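Puda 7 is out, and my kitchen demos just got easier
Sunday, July 12, 2020 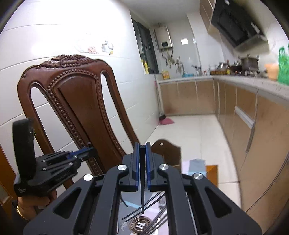

Two hand-held grippers in a tiled kitchen.

I've been waiting on this one since April, so forgive me if I gush a bit. Puda, the open source toolkit that a lot of us use to turn hand-held gripper recordings into something a robot arm can learn from, has a new release, and the time alignment is finally good!

If you used the last version with a gripper in each hand, you know the pain. The left and right streams drifted apart, and by the end of a long take the two hands were living in different moments. I had a whole folder of scripts to patch that up (ugly ones, please don't ask for them). Version 7 does it on import. I ran my full set of 437 kitchen recordings through it on Friday night and only 30 got flagged for a manual look. The old version flagged 152 of the same bunch.

The team at Nondow, who maintain it, also rewrote the part that estimates how far the jaws are open. It copes much better with quick squeezes, and the plots no longer look like a seismograph. There's a new exporter for Preda too – handy if you train your policies there, as I do.

A couple of gripes. The installer still wants an older Python, and the viewer crashes when I scrub backward too fast. Both are on the bug list already.

The folks at the Flelladholm lab are testing it on their planner next, and I'll post their numbers once I get them. Back up your old project files before you upgrade – the format has changed and there's no converter going the other way.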